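Painting a plain wall without marks: what I learned in the hobby room

Jan 10, 2024, by Lise Desjardins

Last winter I painted the room behind our kitchen in Clotville. It is a small room with 33 square metres of wall if you don't take away the door, and I had to paint one side of it three times. My neighbour Harpreet Doucette painted houses when he was younger and he gave me most of the advice which follows. The mistakes are from me.

Wash first, even if it looks clean

A wall near a kitchen always has some grease on it. Take warm water with a little washing-up liquid, begin at the bottom and go up. If you begin at the top, the dirty water runs down over the dry wall and leaves lines that are hard to remove. After this, wash again with clean water and leave the wall until the next day.

Pencil marks can go with an ordinary rubber. Felt pen must be covered with a stain blocker, otherwise it comes back through the paint. I had one blue line from an old shelf and it came back through two coats.

Filling small holes

Press the filler in with a flexible knife and leave it a bit higher than the wall. When it is dry, sand it with 162... no, I must correct, the paper I had was a fine one with no number left on the back. Any fine paper is good. Hold a torch flat against the wall and you will see every bump that the ceiling lamp hides.

Do not forget to put primer on the filled places. Filler drinks the paint and you get dull spots, and more paint will not cure it quickly.

The choice of colour

Soft colours between pink and beige are difficult in a shop. Under the shop lights they look nearly brown, and at home beside a north window they can be almost grey. Buy the smallest tin and paint a piece of card, not the wall. Then you can carry the card to each corner and look at it in the morning and again with the lamp on.

Matt paint hides an uneven wall better than satin. It is more delicate to clean, so near a worktop I would take a washable matt. Write the code of the colour on the lid and also inside a cupboard door. Mine is 3484, and I was glad to have it when the lid rusted. 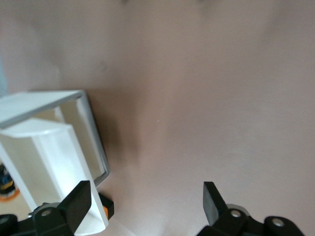
Matt pinkish beige: the tone changes a little with the light.

Two coats, and how to roll them

Mix the tins together in one bucket if you have more than one. Even with the same code they can be a little different. Cut in the corners with a brush for one wall only, then roll that wall at once while the edge is wet. I did all the corners of the room first, had lunch, and then rolled. The result was a frame around each wall, like a picture.

Load the roller well. When it starts to make a dry, sticky sound it needs paint. Finish every strip with a light pass from ceiling to floor, always in the same direction. Don't go back to a place that has begun to dry, even if you see a fault there. Wait for the next coat.

Keep the room at 20 degrees if you can, with the window a little open but no strong draught. Leave the radiator off on the wall you are painting.

Between coats you don't need to wash the roller. Wrap it tightly in a plastic bag, press out the air and put it in a cool place. It will stay soft until the next morning.

Switches, plates and other things on the wall

Turn off the power before you loosen any cover. Loosen it and paint a little way behind it – the edge will be much cleaner than with tape. Put the screws in a jam jar with the name of the wall on a paper. If you keep loose buttons and switches for a workbench, put them away in a closed box before you sand, as dust goes into the small gaps and is very annoying to take out. 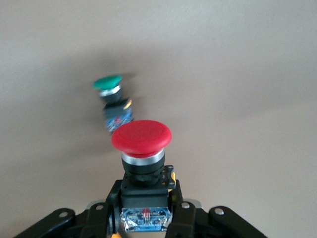
Red mushroom-head button with a polished collar. Wipe this kind of part with a dry cloth only.

For old plates which are yellow, soapy water helps when it is grease. When the plastic itself has changed colour, I find a new plate is the better way. They are cheap.

Tape

Remove the tape while the last coat is still slightly soft, and pull it back on itself, slowly. If the paint has dried hard, pass a sharp blade lightly along the edge first. Raymonde, Harpreet's wife, warms old tape with a hair dryer and it comes off without leaving glue.

Small repairs afterwards

Keep a jam jar of the paint, filled nearly to the top so there is little air in it. For a scratch, use a small foam roller or dab with a piece of sponge. A brush leaves a shiny stroke on matt paint and you will see it from the door.

A black rub mark from a chair often goes away with a damp cloth and a little bicarbonate. Rub softly and test first behind the door. Magic sponges also work but they polish the paint, so use them only in a place where the light doesn't come from the side.

New paint needs some weeks before it is really hard. I painted in March and did not push the cupboard back against the wall until after Easter.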